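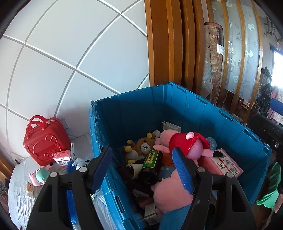

Minutes, Stojanovska playroom group, September 15, 2021

Present: Biljana Dimitrov (chair), Nisha Tomar, Hoi-yan Yang. Apologies from Emese Kovács, who was much missed.

1. Toys and medicines. Nisha said, very kindly, that soft toys and medicine have been sharing space since July, and all agreed they should part company — the bottles and jars to the high cupboard, the plush to the blue crate. 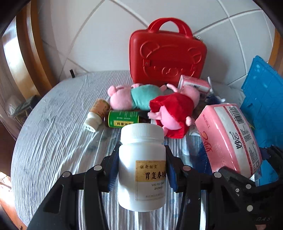
White jar with the gold label, for the high cupboard.

Hoi-yan will check the dates on every label. Agreed.

2. Pigs and the red case. A long and happy chat about whether the pigs could live in the bear-faced case.

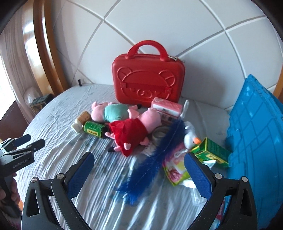 Biljana felt the little ones would find them more easily in the crate, and so it was left. Next meeting in 3 weeks.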